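Bin notes from the Zokton project

Hello again! Corina Zwahlen here, back with news on the picking work. Since March I've been trying one small change to how we train -- when the arm misses a grab, we keep the miss and label it, where we used to throw it out. We logged 2,192 tries on the same mixed bin, and 600 of those were misses we'd normally have deleted (it hurt a little to think how many we tossed last year).

The new model drops far fewer things near the walls, which was always our worst spot. Clear items are still a pain, and I won't pretend otherwise. I ran 108 test picks with the old model and 108 with the new one, and Imhof is checking my scoring now -- bless him.

The arm reaches into the bin with a cup, a scrubbing sponge and other odds and ends to pick from.
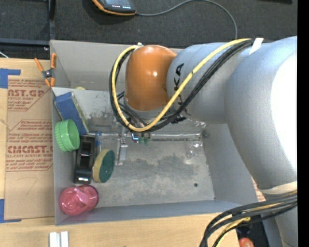

Do the misses need to be labeled by hand?

Mostly they don't. The gripper's closing width catches the easy ones, and I go through the rest myself over coffee.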